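Trevamik two-arm bench cell — sorting kit, product page

Update 21 July 2025. Read before you power up. Grip fault reported on the left arm, firmware 36 only. Fix is in 38.

What happens: arm goes over the parts tray, fingers open, then the close command is dropped. Arm carries on with the move as if it has the part. Or it closes late, on the rim. Either way the part doesn't get to the metal tray and the log says DONE. Not good.

First seen at Sitthichai in April by Waraporn Meesuk, on push-button switches. Small blocks do it too.

Typical load for the kit is panel switches in the blue tray, metal tray as the drop side, a gripper on each side of the table.

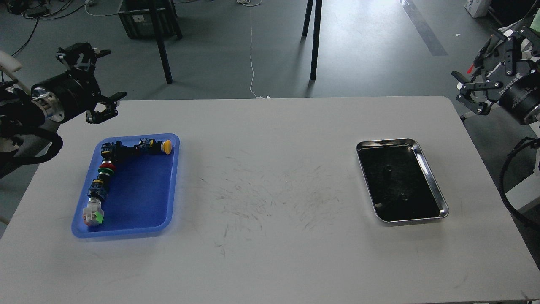

Am I affected?

Check the label screen in the Pasetano console. If it says 36, yes. Stop using auto mode untill you update. Manual jog is fine.

Switches joined end to end are the worst case — a missed close on one can drag the whole line. Yellow mushroom-head at one end, clear housing at the other, that kind of chain. Seperate them if you can, or run at 40 percent speed. 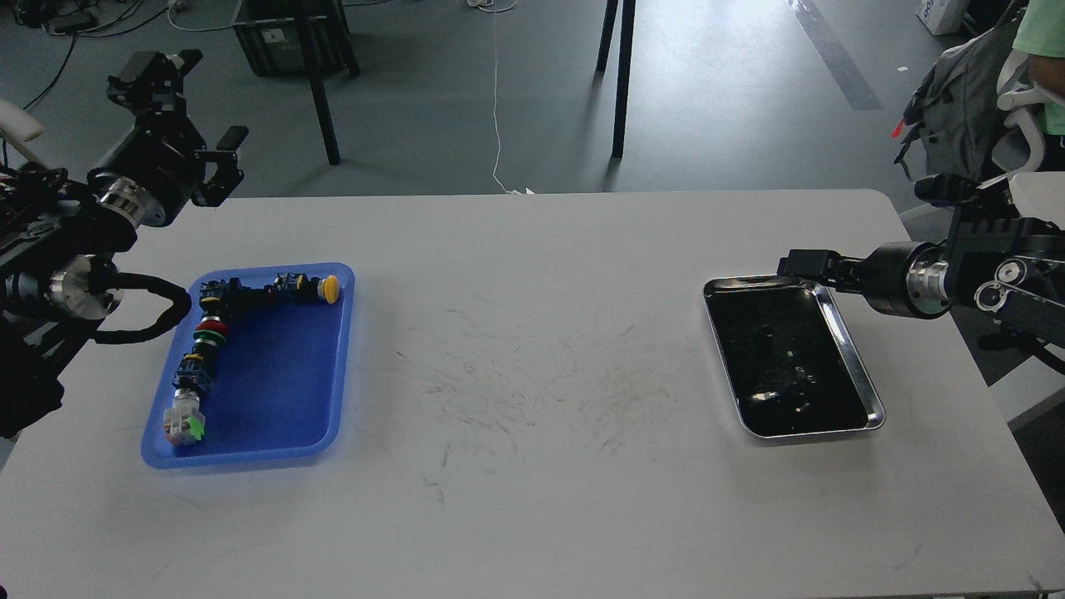
Safety — please read

The dropped close can come through up to 7 seconds late. Fingers shut with no warning tone. So:

Hands out of both trays until the console shows IDLE
E-stop first, then reach in. Pause is not enough
Don't free a stuck part by pulling on the fingers
Keep arm cables clear of the tray rim

Nattawut Thongdee got a pinched glove doing this on Pause. No injury, but that's why the rule changed.

Testing after the update

Use loose switches, a few at a time, left arm only. Watch the fingers at the blue tray, not the log. If it moves off without closing, E-stop and send us the log file.
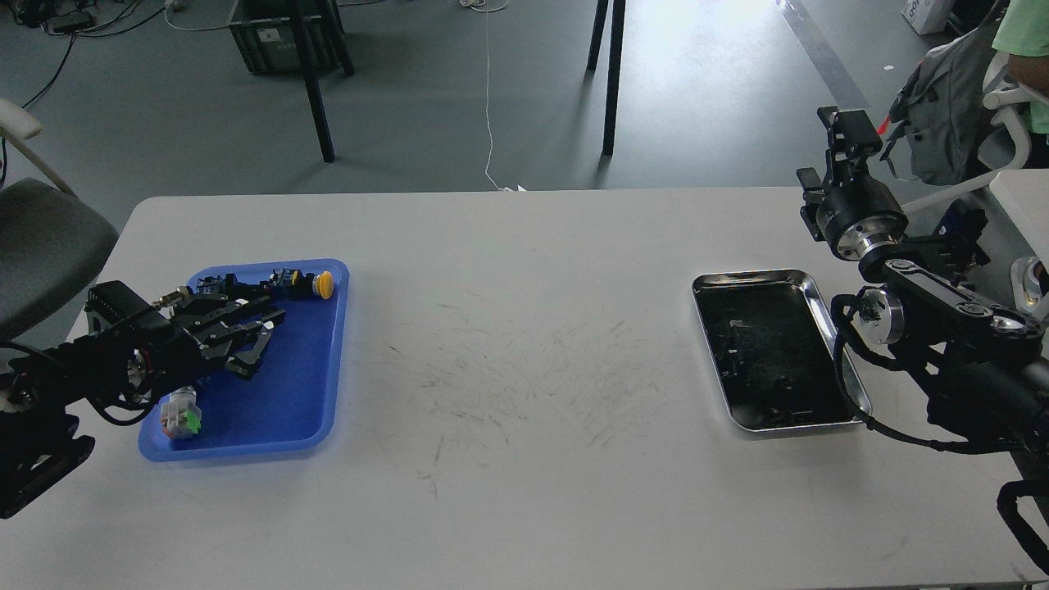
Do I need to send the gripper back?

The fault is in the firmware, so keep the gripper and install 38. Returns only if the fingers are bent or a finger pad is torn. Ask for Panya Nuchit at the service desk, have your serial no. ready.

Stock: kit shipping now with 38 loaded. Spare finger pads back soon.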